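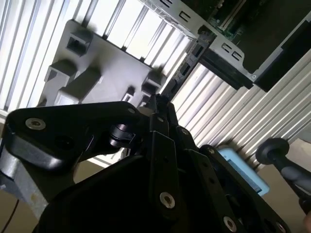
Lorne Chan wants to know why anyone in Tranwood should believe a target for 2050 when the last plan ran for less than 2 years before it was dropped. He put that question to the Peldale town office in writing in April, and he has had a form letter back. The Tranwood Tenants and Small Shops Association thinks he deserves a better answer, and is releasing this statement to ask for one.

TRANWOOD ASSOCIATION QUESTIONS PELDALE WATER PLEDGE

TRANWOOD — The Tranwood Tenants and Small Shops Association today called on the Peldale town office to publish the figures behind its "Clear Supply 2050" pledge, which promises that every old water line in the district will be replaced by the middle of the century. The association does not oppose replacing the lines. Its members have been asking for exactly that for years. What they doubt is whether the pledge, as written, commits anyone to doing anything.

The document put out by the town runs to 44 pages. It has a long section on values and a map in four shades of blue. It has no yearly schedule and no budget beyond the first stage, and it does not say which streets come first. The words "subject to available funds" appear in the opening summary and again under every heading that mentions construction.

"I read it twice, looking for a date I could hold somebody to," said Obsa Negash, who speaks for the association. "The only one I found was 2050. I run a laundry. If I told a customer the shirts would be ready by 2050, subject to available funds, she would take her shirts somewhere else."

The first stage covers 141 properties, all of them on the Negussie Street side of the district. The town says these were picked on the basis of need. The association has asked to see how need was measured and has been told that the method is under review. Members on Pastiner Road, where brown tap water has been reported every summer, are not in the first stage and have not been told which stage they are in.

There is also the matter of who pays. The plan says owners "may be invited to contribute" to the part of the line that runs from the street to the building. It does not say how much, or what happens to an owner who declines the invitation. Tenants are not mentioned in that section at all, though most of the people who drink the water in Tranwood rent their homes, and a bill sent to a landlord tends to find its way downstairs.

The town office has described the pledge as "a living document." The association takes that to mean it can be changed. The previous plan was a living document too, and the page where it used to be posted now leads to a notice about leaf pickup.

The association is asking the town for the following:

A street-by-street schedule for the next stage of work, with a year beside each street.

The test results used to choose the first 141 properties, with the method explained in plain words.

A written limit on what any owner can be charged, and a rule on whether the charge can be passed on to tenants.

A public report each April on what was planned and what was dug.

"They tell us the details will come later," Negash said. "Fine — tell us when later is. We've been patient with this office through two sets of promises, and I don't see why the third one should get the benefit of the doubt before anybody has lifted a shovel."

The association will hold an open meeting at 7 p.m. in the Tranwood library hall before the town's next budget session. The town office has been invited to send someone who can answer questions about money. Residents who have kept old water bills or letters about their service line are asked to bring copies.

About the association: The Tranwood Tenants and Small Shops Association represents renters and shopkeepers in the Tranwood district of Peldale. It takes no money from the town or from any contractor bidding on water work.

Press contact: Obsa Negash, Tranwood Tenants and Small Shops Association.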